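Home Syllabus Labs Readings Contact
Reading time: 2 min
Filed under: Lab Handouts, Manipulation

Week 6: Comparing Two Grippers on Kitchen Objects

Notes by Bontu Hailu

This is my favorite lab of the term! We take the Gruvach fingers and the Wovoseo fingers, put each on the same arm, and give them the same toy food. You get 80 trials per gripper, so pace yourselves and swap drivers often.

Why toy food? A banana is long and curved, a strawberry is small and lumpy, and a ketchup bottle lying on a plate gives the fingers a rim to fight with. Between them they cover a lot of ground.
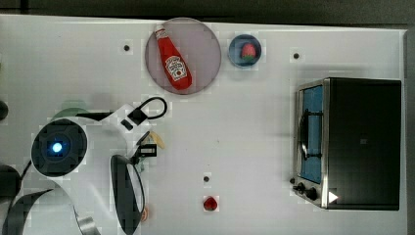
Setting the closing speed

Start at 80 mm/s and go down, never up, until you trust the grip. Long curved fingers reach over clutter beautifully, but the tips flex under load, and you'll feel tempted to squeeze harder (try moving the contact point back toward the palm first). Log every attempt, including the embarrassing ones.

Then come the crowded layouts, where the fun starts. With the banana in the gripper right beside a bowl, and a mug on its side next to that, your approach angle matters as much as your grip. Plan the exit before you close the fingers.

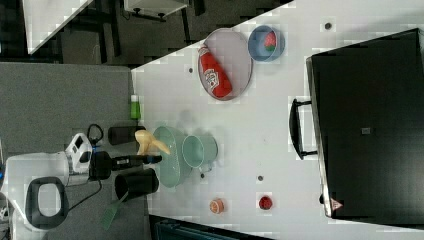 Should both grippers use the same force limit?
Use the same limit for the first 40 trials, then tune each one separately for the rest. Report the two sets in separate tables.

Trial logs go to Adanech Gebretsadik before the next lab. Bring your own USB stick.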